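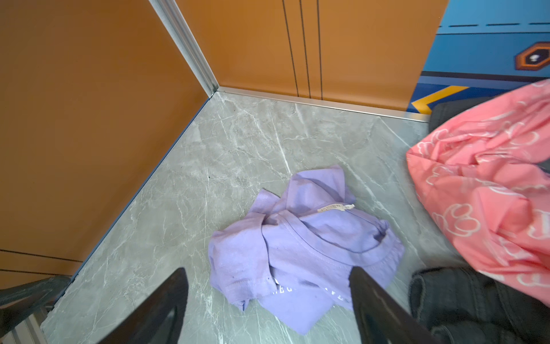 Linen rounds at Gostositz, five months in

Jul 25, 2024

We switched the garment rounds at the Gostositz residence over to the Teuber units in February. I run the laundry desk on the day shift, so these notes cover pickup and sorting only.

Before the change, 2 of us walked the floors with carts. Now a unit does the walking and the picking, and we work from a queue on the Tradeo screen. Last month the queue logged 3,256 picks. Of those, 2,528 closed without a person touching them. Most of the rest were grip retries that timed out and came to the desk.

Soft goods are the slow case. A crumpled T-shirt has no fixed outline, and the gripper has to find a fold it can close on. Single pieces go faster than heaps. 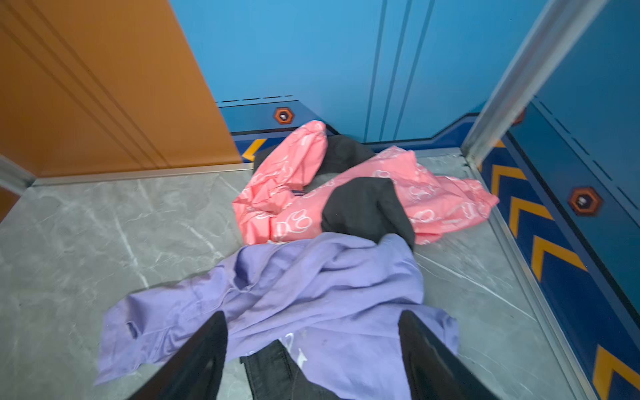 Did anyone lose hours over this?

Total hours stayed the same. Walking time went down and desk time went up by nearly as much. The work is mostly clearing exceptions, checking care labels and re-tagging, and it is harder on the eyes than on the knees. The pay grade has not been reviewed, although the job sheet was rewritten.

Heaps are still an open item. When several garments are tangled, a pick can bring up more than it was assigned, and the count in Tradeo goes wrong until someone corrects it by hand. The Indoline update is supposed to split those into separate tickets. We get it on the upper floors first.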